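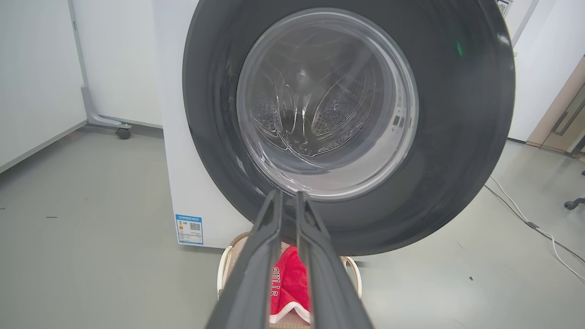

About us

Hi, I'm Luminița, and Droser is my shop. Well, mine and Lucian's. Lucian Pană does the sewing machines and the heavy lifting and I do pretty much everything you'd have to talk to a person for. We mend clothes, we take clothes in and let them out, and we teach people to do it themselves, which my mother thinks is a terrible way to run a mending business.

We're in Motville, on the ground floor of the old seed store on Painemal Street. If you come from the bus stop you'll walk past us the first time (everybody does), so look for the green awning and the bike rack.

How it started

I used to do alterations for a bridal store, and I was good at it, but I got so tired of satin. What I liked was the stuff people brought me on the side. A work jacket with the pocket torn off! A kid's bear with one arm! I did those at my kitchen table in the evenings until the table disappeared and my husband asked, very kindly, where we were supposed to eat. So I signed a lease in January, in the snow, with one sewing machine and a folding chair.

Lucian came in that spring to get a zipper replaced in a tent bag and ended up fixing the tension on my machine while he waited. He'd spent years repairing industrial machines for an upholstery factory. I offered him a job before the zipper was done and he said he'd think about it, and then he turned up the next morning at eight with his own screwdrivers.

What we do all day

Mostly jeans. I love jeans, I could talk about inner thigh patches for an hour, and if you take the Saturday-style long class I probably will. We also do coat linings, sweater darning, hems, zippers, and curtains if they're not too enormous. We don't do leather and we don't do wedding dresses (see satin, above). A plain pants hem takes us a couple of days, a full coat lining more like two weeks, and we'll always call before we do anything that costs more than we told you.

Please bring things in clean. We'll ask you nicely the first time and a bit less nicely after that.

Last year we mended 1180 pieces, and 499 of those were jeans. I know because Lucian writes every single one in a ledger, in pencil, and won't hear of a spreadsheet.

The classes

We run a beginner evening called Cokach, after the noise the first machine made when you pressed the pedal too hard. It costs $29, thread and needles included, and you go home having patched something of your own. The six-week course is $105 and by the end you'll have made a pair of pajama pants with a working drawstring. Kids are welcome from ten up if a grown-up stays with them.

You really don't need to have sewn before. I've had people come in who couldn't thread a needle, and one of them now hems all her neighbors' drapes and sends me pictures of them.

Come by

We open at ten and close at six, with a late night when there's a class on. There's always coffee and it's usually okay. If the door's locked, knock on the side window, as one of us is probably in the back under a pile of denim.

Luminița Costache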